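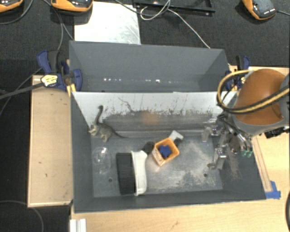
Travura, de Wenceslao Pacheco (álbum ilustrado, a partir de 6 años)

Me lo vendieron como el cuento que engancha a los niños que no leen. No sé yo. Una ballena pierde la voz y la busca puerto por puerto – bonita idea, pero a mitad del libro ya hemos visto cuatro puertos iguales. Las ilustraciones de Soo-ah Shim valen mucho más que el texto, que rima a la fuerza. Mi hija pidió repetir solo la página del faro. 24 euros por casi 60 páginas me parece caro. Sacadlo antes de la biblioteca.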